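In Praise of the Bucket and the Brush

Give me a tabletop covered in paper scraps and I am a happy person. I know how that sounds. But I have spent a good part of my adult life cutting, folding and gluing things at a craft room on Heltlow Street, and I've come to believe that the cleanup deserves as much love as the making, and that it deserves proper tools!

Most people clear a craft table with the side of the hand. You sweep, half the bits go on the floor, the other half stick to your sleeve, and then you find a yellow triangle in your coffee at 4 in the afternoon. I did it that way for years. Then I bought a plastic scoop, mostly for the color, and it changed my whole opinion of tidying up.
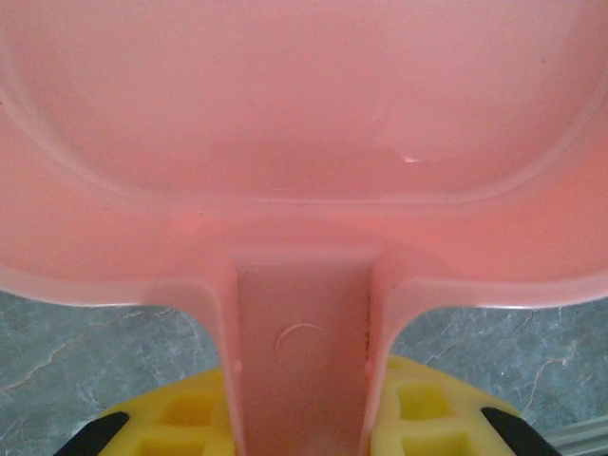
A broad pink scoop with a flat handle. Light comes right through the thin parts.

Look how shallow it is! A deep scoop is fine for sand or dog food, but paper wants a wide, low floor it can slide across. The lip matters too. I once tried a metal dustpan from the Skoltura catalog (item 3371, if you're tempted, and please don't be) and the edge stood so high off the table that every scrap went underneath.

Then there's the brush. I'm firmly on the side of the short block brush, the kind you grip like a bar of soap. Long handles are for floors. On a table you want your knuckles near the work so you can feel when the bristles have caught something, and you want short strokes, toward the container, with a little flick at the end. It's a lovely motion once you have it. I could do it all evening.

And the container should be a bucket. Trash bags collapse, and boxes have corners where confetti goes to live forever. A bucket can be tipped on its side, brought right up to the pile and filled.

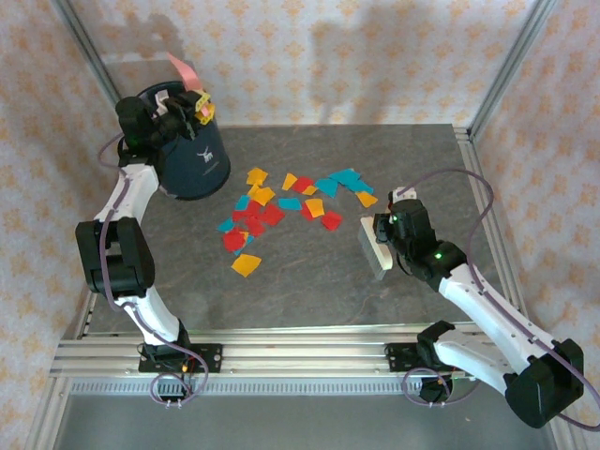
Should the scraps be sorted by color before they go in the bucket?
Leave them mixed while you clear the table, then sort later if you need to; most small pieces end up in collage or papermaking, where a mix looks wonderful anyway.

I'll admit the surface plays a part in all this. Plain white tops show every speck, and I used to think that was a virtue. My friends at the Mondal workshop swear by white. I say give me a busy pattern, something with veins and clouds in it, because it's nicer to sit at for hours and the bright paper still jumps out at you.

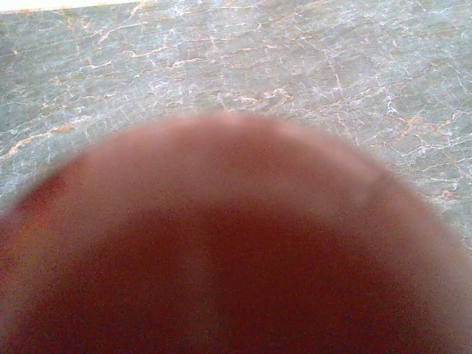 Gray marble pattern with fine white veins, and a big blur of brick red up close.

So please, don't rush the last ten minutes. Put the scissors away, tip the bucket, pick up the brush and enjoy yourself. I've got a jar of saved scraps at home labeled "Gikadow, July" and I'm already planning what to make a mess with next.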